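About Hitstead

Print this page | E-mail this page

Hitstead designs and supplies small storage units for dressing tables, bathroom counters and shared bedrooms. The range covers vanity organizers, drawer inserts, brush holders and jar trays. All units are sold assembled, with spare knobs, hinges and linings available separately.

The company began as the accessories section of Brandes, a cabinet hardware supplier, and became a separate business in April of its parent's 9th year. We kept the hardware catalogue and the habit of publishing dimensions for every part. Brandes still supplies our hinges and drawer stops.

What we make

The catalogue lists 303 parts, of which 70 are complete units. The remainder are replacement and add-on parts. Colours are limited to a small set so that a compartment bought later will match the box it is attached to.

Our units are planned by the size and shape of what goes in them. Upright items, such as brushes and pump bottles, need an open compartment with enough wall height to stop them tipping out. Flat items go in drawers. Wide jars are awkward in both, and we recommend a tray or a clear patch of counter beside the unit. Lipsticks can be stored lying down in a shallow drawer, labelled end facing out.

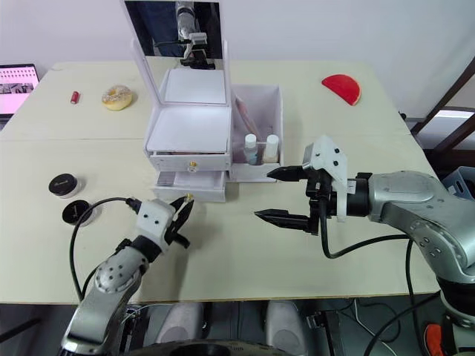 White vanity organizer with mirrored lid, two drawers and an open side compartment. Lower drawer partly open.

Mirrored lids are specified by opening angle. A lid that stops too early reflects the ceiling; one that goes too far shifts the weight of the unit toward the back. We test each lid with the drawers empty and again with them full, and the lower of the two stability readings is the one printed on the data sheet.

Drawers are checked for travel and for clearance at the front edge of the counter. Allow the full depth of the drawer in front of the unit, plus room for a hand. If the drawer will be used by someone seated, place the unit closer to the edge — but keep the feet fully on the surface.

Care of linings

Wipe pale linings with a damp cloth and a little dish soap. Loose powder should be brushed out before any water is used. Leave drawers open until the lining has dried. Do not use nail polish remover on linings, mirrors or painted surfaces.

Product lines

Oneo — vanity organizers and add-on compartments.
Dreretti — trays, brush holders and drawer inserts.

Both lines carry a 2 year warranty on hinges and drawer stops. Linings are treated as wearing parts and are not covered. Quote the part number on the underside of the unit when ordering spares.

Page last reviewed 6 Nov 2024

Related items

Measuring a counter for a vanity organizer
Replacing a drawer knob
Oneo spare parts list
Dreretti tray sizes
Warranty terms and returns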